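From: Fadwa Ashour
To: Girkoditz arms list
Date: 6th October
Subject: Re: [arms] Right arm drifts low after re-homing

Man-lok Tsang wrote:

> I have the same problem you described in your first post. After
> homing, the left arm comes back to where it should be and the right
> one sits low, by 3 mm at the fingertips. It gets worse the further
> out it reaches. I have swapped the shoulder servo and it made no
> difference. Is your right arm clamped to the side rail or bolted
> through? And are you still on the Drelen controller boards, or did
> you move everything to Calach?
>
> Also, could you post the layout you are using for the basket job?
> I want to compare reach.

Clamped, on both sides. Still on Drelen. I tried a Calach board for a week and went back, as the timeout handling was worse and I had no appetite for patching it.

On the drift: I don't think it is the servo. I put a dial gauge on the rail beside the right clamp and then ran the arm from folded to full reach with nothing in the gripper. The rail rolls. Not by much at the clamp, but the error is multiplied by the length of the arm, and at the fingers it accounts for nearly all of what you are seeing. The encoder cannot know about it. Homing happens folded, so the zero is fine and the error only shows up once the arm is out.

Two things helped. First, a corner brace under the side rail, directly below the clamp. Second, I re-homed with the arm half extended against a stop block and stored that offset in the config (472 counts on my right shoulder, yours will differ). Set it with the brace fitted, otherwise you will do it twice.

Layout as it stands now, both arms in place:
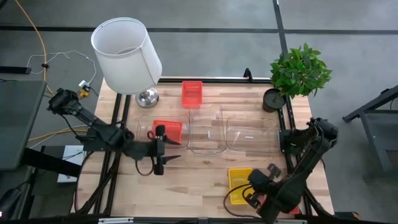 Bins across the middle, one basket in the left bin, yellow basket under the right gripper.

The left arm handles the left bin and the right arm takes the yellow basket near the front rail. I gave up on having both arms share the middle bin. It can be done, but the wrists come close enough that I had to slow everything down, and the cycle time was not worth having.

If you are comparing reach, measure from the shoulder axis and not from the edge of the table. Georgiou's drawing in the list archive uses the table edge, and it caught me out when I cut the rails.

Cable routing is the other thing to check. Mine has enough slack to loop at the gripper end, and on the right arm that loop can rest on the tabletop when the wrist is low. With a stiffer cable it pushed back on the wrist and looked exactly like a tuning fault. I spent an evening on the gains before I noticed. The softer cable has done 4,000 cycles so far without a break, but I have not stripped it to look at the strands.

Still open at my end:

- gripper speed on closing. The slotted baskets flex if the fingers come in fast, and the grip point moves.
- small parts in the clear bins. The white ones are hard to pick out against the wall of the bin under the workshop lights. I may line the bins with dark card.
- the config loader still drops the stored offset if power is lost during a write. There is a patch from November on the list but it no longer applies cleanly.

Could you put a gauge on your rail before you order another servo? If it stays still at full reach then I am wrong and I would like to see your logs, with the raw shoulder counts included and the filter off.

Fadwa

_______________________________________________
arms mailing list
To unsubscribe, send a blank message with "unsubscribe" in the subject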